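4.2 Unplugging with two arms

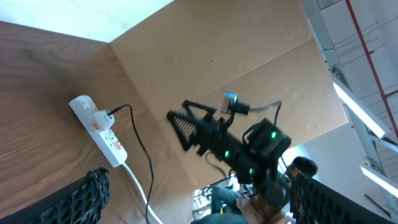
Task is the same as in 4.1 except the strip is not clamped. One arm pulls the plug, the other is supposed to hold the strip down. We collected 200 demonstrations by teleoperation, all on the Wurkholm table, and trained the Drastard policy on them with no changes to the loss. Wrist views only, no overhead camera.

Figure 3. Wrist view from one arm during the power strip task. The other arm, with its own wrist camera, reaches over the table; strip and plug at left.

Results over 30 trials per condition are in the table. Main failure: the holding arm comes in late and the strip slides along with the plug. Second one is the cable getting caught under a finger, mostly when it starts out curved toward the holding arm. Adding the second wrist view helped with the first, not much with the second. We dont have a good explanation for this yet.

Lighting was left alone. Trials from August were rerun after K. Reinholz found a timing offset between the two arms, old numbers are droped.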